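Ticket: two-finger gripper, right finger lags on close, soft items dropped
Site: Moltholm, sorting table
Opened: Saturday, August 22, 2026
Status: reopened 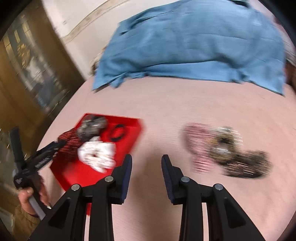 Gripper open over the table, red tray to the left.

Problem as reported
On a close command the left finger moves first and the right one follows late. With a stiff item you hardly notice. With cloth, the left finger pushes the item sideways and the pads meet on a corner of it, or on nothing. The log still says "grasp OK" every time.

Test 1, before touching anything
14 closes on a folded washcloth, same spot, same speed. 9 held through the lift. The log recorded 14 good grasps. I would not trust any success rate from this unit until that is sorted out, including the nice one in the June report.

Reply from Plarkby support
They say worn pads, and want us to order a new set. I don't buy it. Worn pads would let cloth slip after the grip is made. They would not make one finger arrive late. I wiped both pads with a damp rag and let them dry anyway, so that we can't be told we skipped it. No change.

Second suggestion from support: update the Geketness control software. Did that. The version number went up and the right finger was as late as before. The update also put the closing speed back to the factory value without saying so – check yours if you install it.

Test 2, power off
Moved each finger by hand. The left one swings freely. The right one is stiff for the first part of its travel and then lets go. That is a mechanical fault, and no update is going to fix it.

Backed off the pivot screws on the right finger a little, one at a time. The lower one had been done up far too tight. My guess is that it was tightened during the last service, but the service sheet only says "checked," so take that for what it is worth.

Test 3, after loosening
40 closes on the same washcloth. 2 misses, both with the cloth lying flat and no fold for the pads to catch. By eye the fingers now move together. Both misses were logged as "grasp OK."

Where this stands
Support closed the ticket as solved. I have reopened it. The late finger is better, though I want to see it stay that way through a full week before I call it fixed. A screw that has been backed off can keep backing off. Paint marks are on the screw heads, to be looked at each morning before power-on.

The false "grasp OK" has not been dealt with at all. As far as I can tell, the software reports success when the motor stops, and the motor also stops when the pads close on air. I have asked Plarkby twice whether finger position is checked. The answer both times was a link to the pad replacement page.

Until there is a proper answer:
- no unattended runs on this unit
- power off before hands go near the fingers
- misses written down by hand, not taken from the log
- Jabłońska unit to get the same power-off finger check before its next run

No pads ordered.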